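Workshop notebook, March
Serel dye trials, second vat

Third morning on the indigo and I'm so pleased with this one! The Clirico cotton took the color far better than the linen did, and 603 grams of cloth went through without a single streak along the fold. 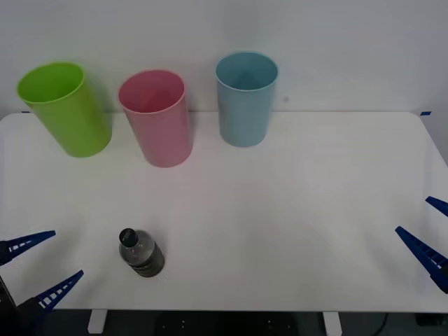
I soaked everything overnight this time – plain water, no soap – and squeezed it out by hand before the first dip. Two dips, with a good long airing between them. The green going to blue never gets old.

The Saithong skein came out paler. I like it, but it won't match the batch we sent to Pliroddale, so it stays here for the sample book.

Vat was a bit cool by 2 p.m. Warm it before anyone uses it again.

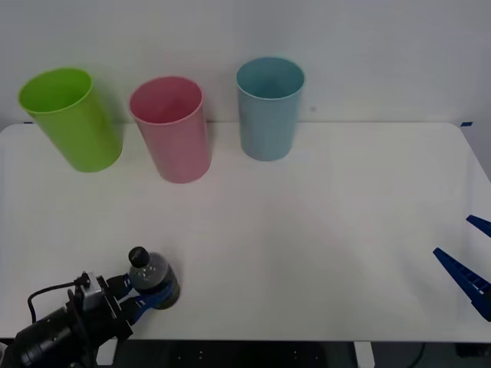
Next time
Try the wool, 139 grams, one dip only. Keep the pH strips off the wet bench, please. Also need more string for tagging, the thin white kind.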